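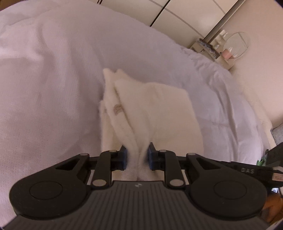
*Figure 1. Hand-held gripper with the blue pads closed on a folded white towel.*

**Setup and Upkeep of the Huso Hand-Held Gripper**

Farzana Yousafzai and Liv Vik
Nasstead, Applied Mechanics project course
Sunday, August 31, 2025

## 1. What the project covered

We took over one hand-held gripper in May and kept it in working order through the summer. The Huso group records household tasks with it, mostly cloth work such as towels and bedding. Our part was the mechanical side: the linkage, the pads, the fasteners and the routine that goes with them. We did not work on the cameras or the recording software, and both are left out of this report.

When we got the gripper it had already been used for one term. There was no written record of what had been adjusted. The right jaw lagged a little behind the left when closing, and the pads met at the bottom edge before they met at the top. It could still hold a towel, but thin fabric slid out of the upper half of the grip.

Our goals were to get the two jaws closing evenly, to find out how fast the pads wear on cotton, and to write a check that another student could do in a few minutes before a session.

## 2. The mechanism

The gripper is a parallel-jaw type. Two black linkage arms come up from round housings on either side of the body, and each arm carries a blue pad on a black bracket. The joints turn on silver pivot pins. The lowest pin on each side sits close to the housing and takes most of the side load, so any looseness there shows up at the pad as a much larger movement.

We measured looseness at the pad tip with a dial gauge clamped to the bench. The jaws were closed by hand until the pads just touched, and then each pad was pushed sideways with a finger, first one way and then the other. A finger is not a good load source. We tried a small spring scale for a week and got readings that agreed with the finger method, so we went back to the finger.

The left side was fine. On the right side most of the play came from the lowest joint. The washer under it had worn to a slant and there was gray dust packed behind it, probably a mix of lint and worn metal.

## 3. Repair of the right side

Farzana did the first teardown and Liv did the second. The order we settled on is below.

1. Lay a light-colored cloth on the bench and put a magnet tray next to it.
2. Mark the outer face of each arm with a wax pencil, L or R.
3. Take off both pads and bag them separately.
4. Remove the pins from the pad end down. Keep each pin with its own washers.
5. Wipe the holes with a dry swab. Do not use oil at this stage.
6. Replace the worn washer at the lowest joint.
7. Rebuild from the housing upward and leave every fastener a quarter turn loose.
8. Work the jaws open and closed ten times, then tighten from the housing upward again.

On the first teardown we tightened each joint as we went. The arm bound up about halfway through its travel and we had to start over. Leaving things loose until the end fixed that.

The replacement washers came from Yordanov, a small hardware shop in Turnarton. They were slightly thicker than the old ones. We sanded one down on a glass plate and fitted the other as it came, to compare. The unsanded one made the joint stiff, so we took it out again and sanded it too. Future orders should ask for the thinner size, and the bag in drawer 2 is labeled with it.

After the repair the two pads met within what we could see by eye along their full height. There is still a small amount of play on the right, a bit more than on the left. We left it alone.

## 4. Pads

The pads are the part that wears. Their faces are finely textured, and the texture is what keeps fabric from sliding. Terry cloth is easy to hold even with an old pad. Smooth sheets are the hard case.

We planned to inspect the pads every 2000 grips and to swap them at 4000. The count came from a clicker held in the other hand, so it is only as good as the person clicking. At the first inspection both pads looked the same as new. At the second, the lower third of each face had a shiny area, and a pillowcase hung from the closed jaws slipped in two trials out of ten. We replaced both pads then, even though only one of them had slipped visibly on the marked line. 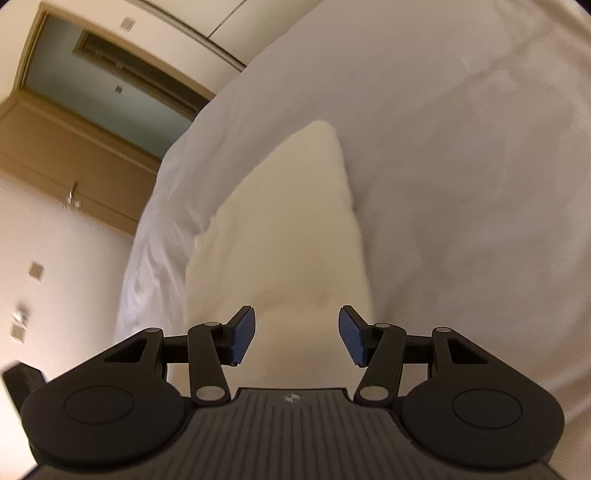 Angle matters as much as wear. When the jaws are open the pads should lean toward each other by the same amount on both sides. We check this with the gripper held over something pale, such as a made bed, where the outline of the pads is easy to see. If one leans more than the other, the bracket screw has usually backed out. Loosen it fully, press the pad flat against the bracket with a thumb, and tighten it again. Tightening a crooked pad without loosening it first only locks the angle in. We did this twice before we understood it.

Cleaning is done with a damp lint-free cloth, wiping along the short side of the pad. We tried alcohol on one old pad. It took the shine off but left the surface tacky for the rest of the day, and it picked up fluff from everything it touched. We do not recommend it.

## 5. Lint

Cloth work puts lint into the joints faster than we expected. Towels are the worst. After a towel session there is usually a ring of white fluff around the pins nearest the pads, and some of it works its way down to the housings. The grooves on the body also hold it.

A soft paintbrush clears the pins. For the grooves we use a dry toothbrush, brushing lengthwise. Canned air moved the lint into the joints instead of out of them, and we stopped using it after the first try. New towels should be washed before a session if there is time.

No grease is used on the upper joints. At the lowest joint on each side we put one drop of light oil on a toothpick and wipe off whatever is left on the outside. Oil on bedding does not come out in a normal wash.

## 6. Check before a session

- Open and close the jaws slowly five times. Feel for a catch.
- Look at both pads from above. Same lean on each side.
- Close on a single sheet of paper and pull. It should hold at the top and at the bottom.
- Press each pin head with a fingernail. None should move.
- Brush the pins near the pads.
- Write the clicker count in the log.

We timed the check with people who had not used the gripper before. The slowest took 23 minutes, mostly spent reading the sheet and looking for the brush. We shortened the sheet to one page and tied the brush to the case. We have not timed it again.

## 7. Problems still open

The slight play on the right side has not grown since the repair, but we only have the finger measurement to go by. A fixed weight on a string over a pulley would be better, and the bench already has a pulley.

The pad interval of 4000 is based on one pair. A second pair is on the gripper now and is not far enough along to compare. It would also be useful to know if the left and right pads wear at the same rate when the user is left-handed. Both of us are right-handed.

We lost one small washer during the second teardown. It was not the one we were replacing. The spare from the bag was sanded to fit, and its place is marked on the drawing in the log with a red circle. If the upper left joint starts to feel stiff, look there first.

The log, the wax pencil and the remaining washers are in drawer 2 with the hex keys.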